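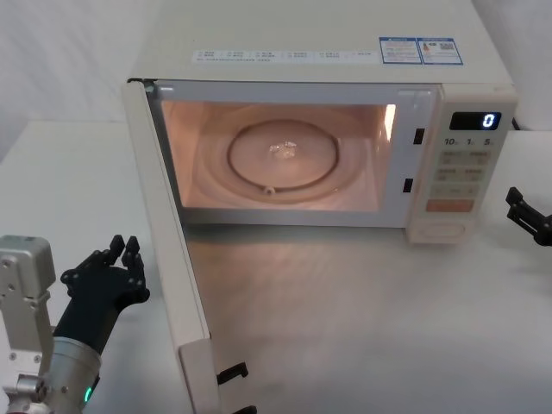

Ticket Jolo - Four, lot de démonstrations « ouvrir la porte / sortir l'objet »

Statut : rouvert
Priorité : moyenne (je conteste, voir plus bas)
Composant : collecte, annotation
Suivi : Yesenia Bañuelos

Description initiale

Le lot livré par le poste Fladthorpe contient 2,005 épisodes selon l'export (virgule à l'anglaise, je recopie tel quel). La politique entraînée dessus ouvre la porte correctement, puis avance la main vers le plateau même quand il est vide. Warnbridge propose de fermer le ticket avec la mention « manque de données, ajouter 400 épisodes ». Je ne suis pas convaincue. On nous a déjà servi cette réponse pour les tiroirs et le comportement n'a pas bougé.

Ce que je constate en relisant

Sur une partie des épisodes, il y a au milieu du plateau un petit truc translucide et froissé, peut-être un bout de plastique ou d'emballage. L'annotation indique « cavité vide ». Sur d'autres, le plateau est réellement nu et l'annotation est identique. Le modèle reçoit donc la même étiquette pour deux situations différentes, et on s'étonne ensuite qu'il ne les distingue pas.

Le plateau est en verre, la cavité est éclairée, ça brille un peu partout. Je veux bien admettre qu'un annotateur pressé passe à côté. Je veux moins bien admettre que la double relecture prévue au protocole n'ait rien remonté.

Réponse de Warnbridge (résumé)

Selon eux, l'objet est trop petit pour compter et le problème viendrait des reflets dans le verre. Ils demandent un nouvel étalonnage de la couleur. Aucun essai joint.

Essais de mon côté

Essai A. Étalonnage refait comme demandé, réentraînement court. Même geste vers le plateau vide. Je laisse la ligne pour mémoire.

Essai B. Tirage de 50 épisodes étiquetés « vide », relus image par image par moi, puis par Segura sans qu'il voie mes notes. On tombe sur le même désaccord avec l'étiquette d'origine, aux mêmes endroits. L'épisode 51, ajouté par erreur au tirage, a été écarté.

Essai C. Réentraînement sur les seuls épisodes relus. La main s'arrête plus souvent devant la cavité vide, mais le jeu est minuscule et je refuse qu'on cite ce résultat comme une preuve. Ça donne une piste - pas davantage.

Référence retenue pour l'étiquette « vide » : porte grande ouverte, lampe allumée, afficheur à 0, rien sur le plateau. Attention au reflet court vers le milieu et à la petite pièce d'accouplement au bord avant de l'anneau, on les voit à travers le verre et ce ne sont pas des objets à saisir. Le linge blanc plié derrière le four ne change rien à l'étiquette.

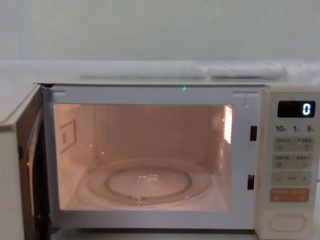 Actions demandées

1. Suspendre l'ajout des 400 épisodes. Empiler des exemples avec la même étiquette fausse ne nous avancera pas.

2. Créer une étiquette « objet résiduel », distincte de « vide » et de « objet cible ». Fladthorpe dit que l'outil ne le permet pas. J'attends de voir la configuration avant de le croire.

3. Faire noter l'état du plateau par l'opérateur au début de chaque épisode, avant tout mouvement.

4. Relire le reste du lot à deux, en aveugle, en commençant par les épisodes où la main va jusqu'au plateau.

Dernier commentaire

Warnbridge maintient l'hypothèse des reflets. C'est possible, je n'ai rien qui l'exclue. Mais tant que l'étiquette « vide » recouvre deux choses, on ne pourra pas la tester proprement. Je remets le ticket en « rouvert » et je demande que le taux de réussite communiqué en janvier soit retiré du tableau en attendant. Segura prend le point 4, je prends le point 2 avec Fladthorpe. - Y. B.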